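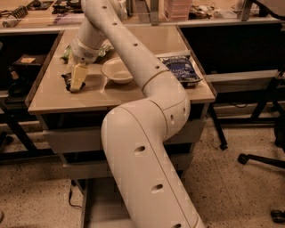 Robots need rules, just like you do in the playground! I'm Coralie, and when I work near a robot arm I stick to a few good ones.

Rule one: go slowly. When people are nearby, our arm may move 200 millimetres in a second and no faster - that's less than a school ruler.

Rule two: know where the stop button is before you start. Big, red, easy to thump.
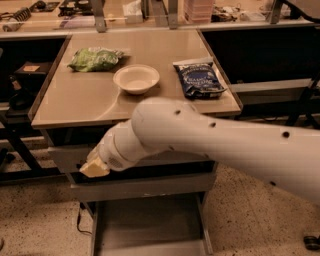 A robot arm beside a table with a bowl and a snack bag on it.

Rule three: keep your hands back until the arm has stopped. Yes, even if you really fancy a crisp!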